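Werkstatt > Roboterzellen > Prüflisten
Start | Termine | Prüflisten | Ausleihe | Kontakt

Prüfliste Zelle Vasen, zwei Arme, Schneidversuche - mit meinen Anmerkungen
8. Februar 2020

So, einmal komplett durch, Bjarke Ladefoged hat gegengelesen (danke!). Ich schreibe wieder einfach dazu, was mir auffällt.

1. Grundplatte verschraubt: ok. Bitte trotzdem jedes Mal mit dem Drehmomentschlüssel ran und nicht nur mit der Hand wackeln, ich kenne euch.

2. Not-Halt, beide Taster: ok. 10 Auslösungen, 10 Mal Stillstand. Der Taster von Latton geht schwer, das mag ich sogar.

3. Risikobeurteilung, Blatt 661: liegt vor, aber das Werkzeug ist dort noch als "Greifer, leer" eingetragen. Das geht so nicht! Ein kollaborativer Arm mit einer Klinge dran ist für mich kein kollaborativer Arm mehr. Wird bis Mai neu geschrieben.

4. Abstand beim Lauf: niemand greift auf den Tisch, solange ein Programm läuft, auch nicht "nur kurz das Stück da". Nachlegen nur im Halt.

5. Klinge im Greifer: Sitz vor jedem Lauf prüfen, mit Schnittschutzhandschuh. Die Backen von Bech halten gut, nach sechs Läufen will ich sie trotzdem sauber gewischt haben.

6. Kabelführung: Mangel. Am linken Arm hängt das schwarze Bündel in einer Schlaufe bis auf die Profile, am anderen laufen die Kabel in weiten Bögen über das Brett. Kabelhalter sind bei Ekik bestellt. 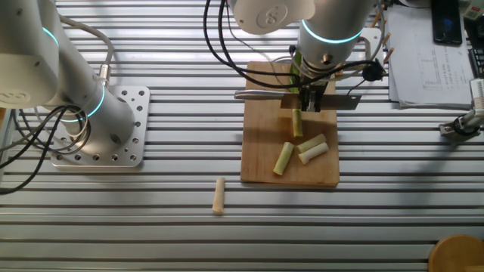

Zu Punkt 5 und 6: Hackmesser im Greifer, Kabel über dem Schneidbrett

7. Ablage: Mangel, klein. Papiere und Handy haben auf dem Tisch nichts verloren, die Holzspieße neben dem Brett kommen in eine Dose. Schnittreste bitte auch von den Profilen sammeln, die Nuten sind furchtbar zu reinigen.

8. Unterweisung: 19 Unterschriften, zwei fehlen noch - ihr wisst, wer ihr seid.

Freigabe nur mit Auflage, Punkt 3 und 6 schaue ich mir selbst noch mal an.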